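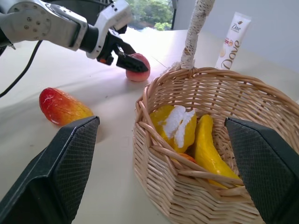
From: Rajkumari Katiyar
To: Rathnayake Orchard Group list
Date: 4 Jan 2003
Subject: Re: Peach on the south wall, prune now or wait?

Þröstur Overgaard wrote:

> We took over plot 43 in the autumn and there is a fan-trained peach
> on the south wall that looks as if it hasn't been touched for two or
> three years. Long bare stems at the bottom and a thicket at the top.
> My neighbour says to cut it back hard now while it is dormant, same
> as the apples. Is that right? Also the leaves it dropped were puckered
> and reddish. I raked up most of them and left them in a heap by the
> shed.

Please don't cut it now. Your neighbour is right for apples and pears, but stone fruit is pruned when it is growing, so that the cuts heal before silver leaf gets in. Wait until the buds are moving, and leave anything bigger than your thumb until early summer.

The puckered leaves are peach leaf curl. Everyone on that side of the site has it to some degree. Burn the heap or bag it up and take it to the tip. I wouldn't put it in the compost bays.

What you can do in January is keep the rain off. The spores get into the buds when they are wet, and a cover from now until the middle of May does more good than anything I have sprayed. Mine is a frame of roofing batten with clear polythene stapled over it, leaning out from the top of the wall and open at both ends. Leave the bottom foot open too or it gets stuffy in there. It came through the gales before Christmas with one torn corner, which I patched with tape.

If you want to spray as well, use copper, once in the next couple of weeks and again a fortnight later. Pick a still, dry day. Read the packet for the rate, they differ.

With a cover on, the bees have trouble finding the flowers, and there aren't many bees in March anyway. I go along with a soft paintbrush at midday every day or two while it is in bloom.

On the bare stems at the bottom: peaches fruit on last year's wood, so a stem that has gone bare won't carry anything again. You need to bring new shoots in low down and tie them in to replace it. I'd do it over three summers, one or two of the old arms each year. It will look lopsided for a while. Feed it in late February and mulch, but keep the mulch off the trunk.

I don't know the variety for certain. The old plot book has two peaches down for that wall, a Fladard and a Vernus, and only one of them is still there. If it ripens at the start of August with flesh that comes off the stone, I'd say Vernus. Mine is a Vernus and you are welcome to come and compare leaves in summer.

Two other things while I am writing. The water is off at the main until the end of the month, so bring your own if you are mixing spray. And the combination on the bottom gate has changed to 2658. The old one still works on the top gate - please don't scramble it, it sticks.

Does anyone have batten left over from the shed repairs? I need two lengths and Þröstur will need more than that.

Rajkumari
plot 31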